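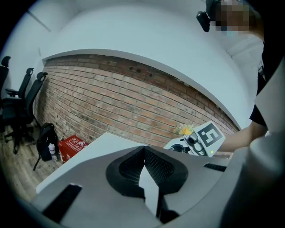

A table is a piece of furniture with a raised flat top, supported by legs, a central column, trestles or brackets, and used for eating, working, preparing food, playing games or holding objects. The word is also used for the top alone, and in older English for any flat board or slab. Tables are found in most settled cultures, though their height, shape and use differ a great deal.

Etymology

The English word comes from the Latin tabula, meaning a board or plank, partly through Old French. Old English already had a form of the same Latin word. An earlier native word, board, survives in "board and lodging", "sideboard" and "boardroom", all of which go back to the sense of a table at which people sat to eat or to talk.

History

Small tables of wood and stone were made in ancient Egypt, mostly as stands to keep food and other goods off the floor. Greek tables were often low and light, and could be pushed under a couch when not in use. The Romans had a wider range, including round tables on three legs and heavy stone tables with carved supports.

In medieval Europe the usual dining table was a set of loose boards laid over trestles. It could be taken down after a meal, which left the hall free for other purposes. Fixed tables with joined frames became more common from the sixteenth century. The draw-leaf table, in which extra leaves slide out from under the main top, dates from the same period. The gateleg table, with hinged flaps held up by swinging legs, was widely made in England in the seventeenth century.

Factory production in the nineteenth century brought down the price of plain tables. Steel tube, plywood and plastic-faced boards were taken up in the twentieth.

Construction

A common wooden table has four parts: the top, the legs, the rails that join the legs below the top (together called the apron), and in some cases stretchers lower down. Solid wood tops swell and shrink across the grain as the air becomes damp or dry. For this reason they are usually held to the apron with buttons or slotted plates - a top glued firmly on all sides is likely to split.

Pedestal tables do without corner legs and give more room for the knees, but need a broad or heavy base if they are not to tip. Trestle tables are easily taken apart. Wall tables have one edge fixed to the wall and the other held by a bracket or a folding leg.

Sizes

Dining tables and desks are generally between 70 and 76 centimetres high, coffee tables between 35 and 50. Kitchen worktables meant for standing use are taller. An allowance of 60 centimetres of edge for each diner is often quoted, so that a table 180 centimetres long will seat three on each side and, if the legs allow, one at each end. Low tables used by people seated on the floor, such as the Japanese chabudai, are usually 15 to 30 centimetres high.

Types

Bedside table - a small table beside a bed, often with a drawer.

Card table - a light folding table, usually square, sometimes with a cloth-covered top.

Console table - a narrow table meant to stand against a wall.

Drop-leaf table - a table with hinged side flaps which hang down when not needed.

Nest of tables - a set of small tables in stepped sizes that slide under one another.

Refectory table - a long, narrow table of the kind once used in monastery dining halls.

Workbench - a heavy table for manual work, often fitted with a vice.

Care

Waxed and oiled tops mark easily and need treating again from time to time. Varnished tops resist water better but are harder to mend once scratched. White marks left by hot dishes on a polished surface are caused by moisture held in the finish and can sometimes be removed with gentle rubbing. Marble is damaged by acids, including vinegar and lemon juice.

See also

Chair
Desk
Sideboard
Trestle

Categories: Tables | Household furniture | History of furniture | Articles last checked 02/03/2007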